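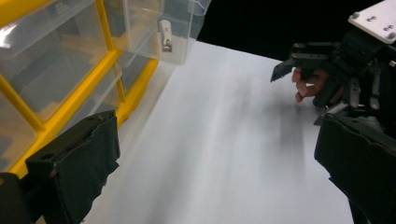 How do I sort a late relative's workshop hardware without losing my mind?

Posted by Nesrin Karakaya, 23 Jan 2025

My uncle died in July and left me his house in Rindstead, which came with a basement, which came with every screw he ever met. He kept things in coffee cans, jam jars, cigar boxes and one bread machine. None of it is labeled except a can marked "NOT THESE."

I've bought a set of small-parts drawers, the kind with the clear fronts, and I've started filling them. The trouble is that I have no system. On the first evening I sorted by size. On the second I decided that was stupid and sorted by what the thing was for, and then I hit a long run of stuff where I don't know what it's for. Hinges I recognize. Cabinet catches I can sort of guess at. After that it's all bent metal with holes in it.

I'm not a contractor. I hang pictures, I fix the gate, I once replaced a faucet and told people about it for a month. I'd like to keep what a normal household might use and get rid of the rest without throwing away the one odd bracket that holds the house up. Do I sort by type, size or job? And what do people do with the leftovers?

Finlay Haldane

Sorry about your uncle. I did this with my father's garage, and he had 217 baby food jars nailed by their lids to the underside of a shelf. I know the number because my brother made me write it on the estate inventory.

Sort by job, and keep the jobs broad. Mine are: hanging things on walls, doors and cabinets, plumbing, electrical, outdoors, furniture. Inside a job you can split by size if you get bored in February. The reason I like this is that you go down to the basement with a problem in your head, and the problem is never "I would like something an inch and a quarter long." It's "the cupboard won't stay shut."

For the mystery metal, take one box, write the month on it, and put every unknown piece in there. When you work out what something is, it gets promoted to a drawer. Whatever is still in the box after a year or so goes to scrap. I would bet good money that the bracket holding your house up is currently attached to your house.

A couple of other things. Stripped screws are trash, even the brass ones, and so is anything rusted into a lump. Keep all the washers. I can't defend that, but I've never regretted it. Don't fill small drawers to the top either, or you'll be picking wood screws out of the next compartment down for the rest of your life.

Label the drawers with masking tape for the first few months. I made nice printed labels right away and then changed my mind about all of them - my wife still brings it up.

As for leftovers, we have a reuse store here called Segura that takes hardware by the bucket. They weren't thrilled about the jars.

Benedetta Cocco

just buy new screws when you need them, they cost nothing. I threw out 20 pounds of this stuff when we moved and have not thought of it since. keep the cigar boxes, people pay for those

Müzeyyen Türkmen

I agree with most of what Finlay said, except that I'd keep picture hooks and felt pads upstairs in the kitchen. You'll use those more than everything else put together, and no one walks down to a basement for a felt pad.

Before you scrap the unknowns, check whether any of them match something in the house. Old window locks and cabinet catches can be a real pain to replace in the same shape, and your uncle may well have been saving spares for those exact windows. Walk around with a handful and hold them up to things. You'll look odd but it's your house now.

Also, what was in the can?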